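**Tile and Bath Showroom Meeting, June**

The minutes of the May meeting were approved. Gerasimos Deligiannis presented the Ceritz matte wall tile and proposed an opening order of 1000 pieces.
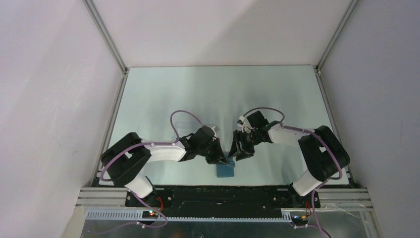

Parvaneh Parsa asked that the sage shade be left out until Steltex confirms a matching grout. Agreed.

The Maksymiv vanity display was approved at a cost of $3260.

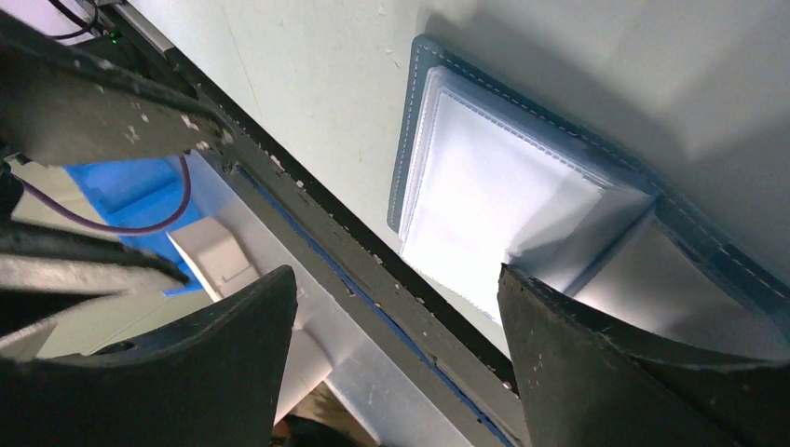
Delivery is expected before the fall catalog.
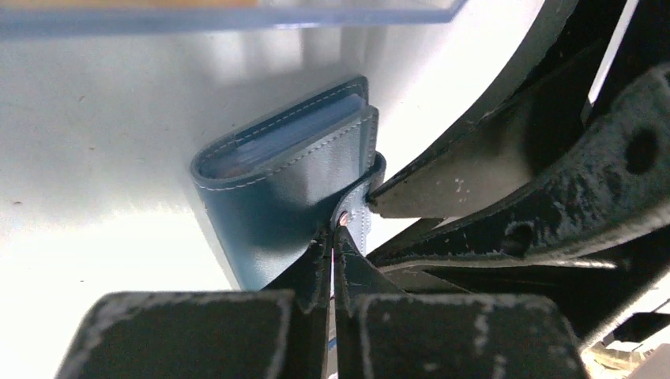
Card holder, teal leather

Adjourned at 4:50 p.m.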